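Ticket: Party membership roll, Clandton branch. Count does not match the candidate vote
Opened by: Hina Bhutto, branch secretary
Assigned to: Tiago Azevedo, Botstead support desk
Priority: High (was Normal)
Status: Pending customer

Opened April 21, 2025, 9:14 a.m.

Hina Bhutto wrote:

We held the vote to pick our candidate for the district council seat on Saturday. Your system says 1,000 ballots were cast. The membership roll, also in your system, says 932 people were eligible to vote in Clandton. I don't need a calculator for that one. That's 68 more ballots than voters.

Padmavathi Kandasamy was declared the winner from the platform on Saturday night. The other candidate, Syahrul Mandagi, has already asked for the count in writing and has told the local paper he asked. I need to know which number is wrong before I answer him.

I have not touched anything in the admin panel. Please don't send me the article about clearing my browser cache.

Tiago Azevedo, Botstead support, 10:02 a.m.

Hi Hina, thanks for the detail. I took this one over from the general queue and moved it to High.

The usual cause of a mismatch like this is a roll export with a filter left on. Could you check whether "Dues current" is ticked on the Members page? If it is, people in the grace period drop out of the total but can still vote.

Hina Bhutto, 10:20 a.m.

It's not ticked. It's the first thing I looked at. I unticked and reticked it anyway and the total went down to 871 with it on and back to 932 with it off.

Also, a round 1,000 is a strange number for a turnout. We have never had every member vote in anything, including the year we voted on whether to keep the bar open. I find it hard to believe that everybody on the roll voted and another 68 people came along with them.

Tiago Azevedo, 10:41 a.m.

Agreed that it looks odd. I pulled the ballot log. There are 1,000 rows in it, so the results page is reading the log correctly. That means the page isn't the problem and I need to look at what wrote the rows.

Is there a cap on your plan? Some of the older branch plans stop exports at 1,000 lines.

Hina Bhutto, 10:48 a.m.

You would know that better than I would. If the log stops at 1,000 then there could be more than 1,000 ballots, and that is worse. Please tell me which it is.

Tiago Azevedo, 11:35 a.m.

Fair point. You are on the older plan and the export does stop at 1,000. I queried the database directly to get around it. The real row count is 1,306.

Before that alarms anyone: the log stores a row for each action, and a ballot can have more than one. Opening a ballot is a row. Submitting is a row. Going back to change a choice before the close is a row. The results page on the older plan counts all of them as "cast." I think the 1,000 on your screen was never a count of votes.

Hina Bhutto, 11:52 a.m.

You think, or you know? The page has the words "Ballots cast" on it in large type. I read that number out loud to a hall.

And if the page was counting rows, were the candidate totals counting rows too? We announced Padmavathi ahead by a margin I would have called comfortable until this morning.

Tiago Azevedo, 12:30 p.m.

I know the label is wrong. I have reproduced it on a test branch: one voter, one ballot opened, changed and submitted, and the page shows 3 cast.

The candidate totals come from a separate table. I have asked our data lead, Vandana Joshi, to check that table by hand instead of giving you my opinion of it.

Vandana Joshi, Botstead data team, 2:15 p.m.

I checked the following against the database copy taken at the close of voting.

Rows in the ballot log: 1,306
Rows marked "submitted": 614
Different member numbers among those 614: 612
Member numbers that appear twice: 2

So 612 people voted. Two of them have two submitted ballots each. In both cases the second was sent less than a minute after the first, from the same device, with the same choice. The totals table kept only the last ballot for each member, so neither person was counted twice.

Totals as stored: Kandasamy 331, Mandagi 281. The sum is 612.

Hina Bhutto, 2:40 p.m.

Thank you, this is the first answer today I could read to somebody. I still have questions.

First, how do you know it was the same choice both times if the ballot is secret? I was told when we signed up that staff could not see how a member voted.

Second, who has had access to that database copy since Saturday?

Third, Syahrul's people have heard from somewhere that the roll was edited last week. Was it?

Vandana Joshi, 3:22 p.m.

On the first: each choice is stored scrambled. I can't read it, but I can see that two scrambled values are identical when the same member votes the same way twice. I accept that this is less secret than the sales page suggests, and I have raised it internally.

On the second: me, Tiago, and the nightly backup job. The access list is attached to the private part of this ticket.

On the third: yes. The roll was edited on Thursday by an account called "thampi-import." It added 41 members. All 41 have join dates in December.

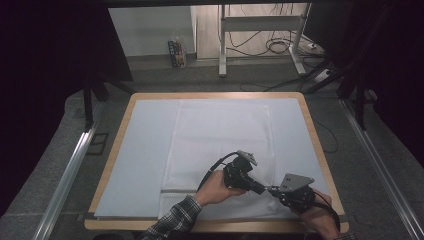
Hina Bhutto, 3:39 p.m.

Thampi is the mailing house we use for the newsletter. They should be able to read addresses and nothing more. Why would a mailing house be able to add members?

I should say that the December people may be perfectly real. We ran a sign-up drive before the holidays and the paper forms sat in a box for far too long. But our rule is that you need 3 months on the roll before you can vote, and if they went on the roll on Thursday then somebody is going to argue about what "on the roll" means. I can already name the somebody.

How many of the 41 voted?

Tiago Azevedo, 4:05 p.m.

The permission was set when your branch moved over from Cosel, your previous provider. Their "mailing partner" role was mapped to our "roll editor" role. That mapping was a mistake on our side. I have removed edit rights from the Thampi account.

29 of the 41 voted.

Hina Bhutto, 4:18 p.m.

The margin is 50. So even if all 29 are thrown out and every last one of them voted for Padmavathi, she still wins by 21. I have done that sum on paper and had my sister do it too.

I don't take much comfort from it. "It wouldn't have changed the result" is what people say when they would like the conversation to be over. Syahrul is entitled to ask how the 41 got in, and so far my answer is that a newsletter company had the keys because of a drop-down menu.

I need these, in writing, on your letterhead:

The corrected number of people who voted.
A statement that the "Ballots cast" label was wrong, and for how long it has been wrong.
The time of the Thampi import and the name of the person who ran it, if you have it.

Tiago Azevedo, 4:50 p.m.

The first two I can do today. The label has been wrong since the older plan was launched, so other branches may have read out a bad number too. We are writing to them.

For the third, I have the time (Thursday, 6:12 p.m.) but only the shared login. Thampi would have to tell you who was using it.

Letter is with Vandana for sign-off. I am setting this to Pending customer while you speak to Thampi.

Hina Bhutto, 5:07 p.m.

I have left them a message. Do not let the system close this by itself after five days — it did that with my last ticket, and that one wasn't fixed either.

Tiago Azevedo, 5:11 p.m.

Auto-close is off. I also reopened your last ticket.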